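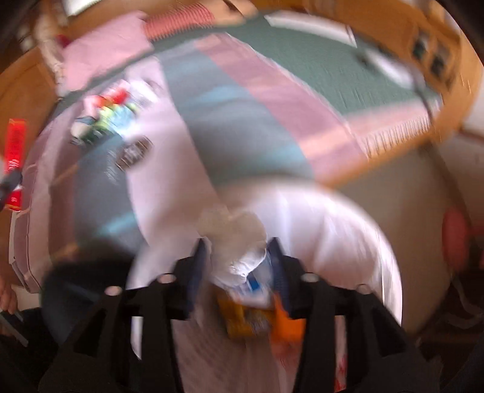 Chapter 8
Hand-held Grippers and Recording Kits

Contents | Previous chapter | Next chapter | Glossary | Index

8.1 What this chapter covers

The earlier chapters dealt with arms that are bolted to a bench and taught by a person at a control panel. This chapter looks at a cheaper way of teaching a robot to pick things up. A person holds a gripper in one hand and does the job directly, and a camera fixed to the gripper records what happens. The recordings are later used to train an arm fitted with the same kind of fingers.

Kits of this sort are now sold ready to use. We take one of them, the Groro hand kit, as our main case and compare it in places with the Conberg set, which is older and heavier. You do not need to own either to follow the chapter. The exercises at the end of each section can be done with kitchen tongs and a phone.

By the end of the chapter you should be able to read a supplier's data sheet for a hand-held gripper, say which figures matter for a given job, and plan a short recording session in a home.

8.2 Why begin in a bedroom

Most sales leaflets show a gripper lifting a wooden block or a mug. These are fair tests of strength and aim, but they say little about soft goods. A bed is a harder place to work. The gripper in the opening photograph is holding a crumpled plastic bag by its gathered top, over a striped quilt with other small items lying on it. Several of the problems in this chapter are there at once.

The first is that a thin bag has no fixed shape. It folds under the pads, and the place where it can be held changes each time it is put down. The second is that the bag and its contents move separately. A grip that is good enough for the plastic may not hold once the weight underneath begins to swing. The third is the surface below. A quilt gives way when the fingertips press on it, so the person cannot use it as a firm stop in the way they would use a table top.

There is also the matter of the picture itself. When the hand turns quickly, a camera mounted on the gripper turns with it, and the background smears. The quilt in the photograph is badly blurred for this reason, and so is the print on the package lying to the left. The pads and the bag stay fairly clear as they move with the camera. A buyer who needs to read labels from the recordings should ask about shutter speed before asking about anything else.

8.3 The parts of the kit

The Groro kit is sold as a handle, a pair of fingers, a camera mount and a carrying case. The camera is bought separately. The complete gripper weighs 400 grams without the camera, and the fingers open to 186 millimetres at the tips. The Conberg set opens wider but is tiring to hold for long periods, and its makers advise a rest after 40 minutes.

Both kits use plastic fingers with openings cut through them. A solid finger of the same size would be stiffer but would add weight at the end furthest from the wrist, where it is felt most. The open shape also lets the finger bend a little around an object.

The pads are separate parts and are meant to wear out. Groro supplies its own, and Tran sells a softer replacement that fits the same fingers. We found the softer pad better on thin plastic and worse on cardboard, where it tended to drag. Pads should be wiped with a damp cloth at the end of a session and changed when the surface becomes shiny.

8.4 The service that comes with it

A kit of this kind is rarely sold alone. Groro offers a checking service run by Filtex, which takes in the recordings, removes the ones in which the object leaves the view, and returns the rest with the opening and closing of the fingers marked. Results normally come back in around eight hours. The charge is by the length of recording sent in, including the parts that are thrown away, so it pays to stop the camera between tasks.

Before signing up for any such service, the buyer should find out who keeps the recordings and for how long. A home shows a good deal about the people who live in it, and those people should be asked before work begins. Section 8.9 gives a form of words that may be used.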